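Curnus Surface Sealer: Set-up Guide
Section 4. Sealing a Countertop
Rev. 1/10/26

Before you start

Remove all items from the work area. Clean with Curnus Prep and let the surface dry fully. Mask the backsplash and sink rim.

CAUTION: Do not apply over wax or silicone polish. Strip these first (see Section 3).

1. Shake the bottle and pour 200 ml into the tray.
2. Load the foam pad (part 1673). Press out the excess.
3. Apply in straight, overlapping passes. Do not go back over a section that has started to set.
4. Leave to cure overnight. Keep windows closed.
5. Buff with the gray pad (part 2487) at low pressure.

Check the finish under a ceiling light. Reflections show streaks and dull spots more clearly than daylight does.
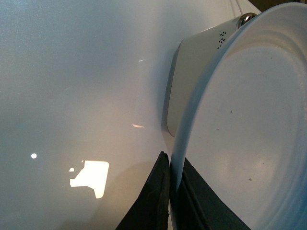
Tosh, writing from the Clernness service desk, asks that installers check from two sides before adding a second coat, as most haze reported there was leftover buffing dust.

6. Wipe off dust with a dry cloth and check again.
7. If haze remains, repeat steps 1 to 5 once only.

NOTE: On Kallcombe tops, finish with a 3000 grit pad. Do not use it on other materials.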